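Memory and Foreign Policy Program
Progress report to the Pliltum Fund, second reporting period

Work in this period concerned the public record of the Skurside border talks and how the press in neighboring countries described the mediators. The grant agreement calls for an archive of news coverage, a set of interviews and a policy paper. The archive is ahead of schedule. The interviews are behind.

Divina Tan and her team have cataloged 716 newspaper articles, almost 200 of them editorials. Early reading suggests that government-owned papers gave the smaller mediating states far more credit than the private press did. Remedios Dizon is checking this against the official statements released at the time, and her findings will form the second chapter of the paper.
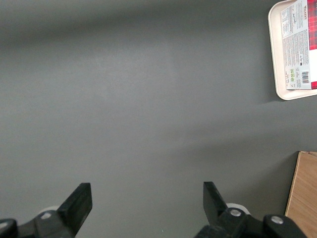
Gray tabletop with gripper fingers at the lower edge.

Interviews with former delegates began in April. Four have been completed. Two delegates withdrew after the change of government in Baluyot, citing the current state of relations with the eastern provinces. Rommel Dagdag has written to their former deputies and is awaiting replies. The program does not propose to quote any delegate by name without written consent.

Spending on translation was higher than planned, as the Prallska papers were available only in the regional language. Marites Dumlao has submitted a request to move unspent travel funds to cover the difference. The total budget is unchanged.

A draft of the policy paper will be sent to the Fund with the next report.

Submitted by Kristine Dagdag, Program Director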